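Workshop notebook, October
Bench 2, glue joint trials

Hide glue batch for the Corance chair repair. The old pot had gone stringy, so I threw it out and started over. Soaked 100 g of the pearl glue in cold water overnight, then brought it up slowly in the water bath. Skin formed on top by 9:30 and I lifted it off with a stick. Thinned once. It ran off the brush in an even stream after that and I left it alone.

Six test joints, all beech, cut from the same offcut board. Three with the faces straight off the plane, three scratched with the toothing iron. Rommel clamped them and wrote the numbers on the ends in pencil. Please don't use marker on these again, it bled into the last set and I could not read the grain at the break.

Broke them on the lever rig after lunch. Best of the planed joints let go at 178 on the dial, and the wood tore before the glue did along most of the face. The toothed ones were all lower. Milagros thinks the toothing iron is dull and is crushing the surface. I looked at it with the loupe and there is a burr on one corner. Will stone it and repeat before changing anything else.

Dial is still in the rig's own units. Don't compare with the Juška numbers, those were taken with the long arm.
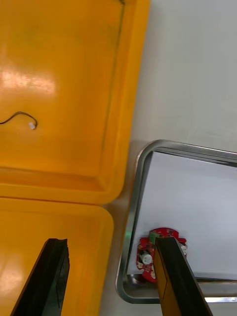
Gluing up the real chair can wait until the second set is broken. Back legs and crest rail are dry-fitted and tagged, and the left stretcher needs a shim, probably a plane shaving. For the next round I want the broken halves kept in order in shallow trays, toothed in one and planed in the other. The orange-yellow plastic ones with the raised rim and rounded corners would do, once the black cable with the white connector is out. Wipe them down first, glue crumbs stick to the breaks.

Left to do: stone the iron, cut more beech, order pearl glue from Trovanard (same grade as before). Remaining glue is in the fridge, lidded. Throw it out if it smells.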